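Galeria Prullholm: a mercearia do robô

Começou em janeiro e já temos 2090 demonstrações gravadas! A Theano Dimitriou monta as caixas de fruta e legumes, o Fotis Moschos teleopera, e cada tarefa é repetida 66 vezes com os produtos em posições novas.

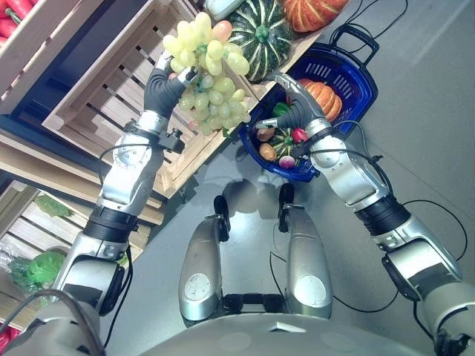

As uvas são as minhas preferidas — cada cacho pende à sua maneira, e o modelo precisa de ver muitos. Seguem-se 8 tarefas novas, todas com as duas mãos. Mal posso esperar pelo treino!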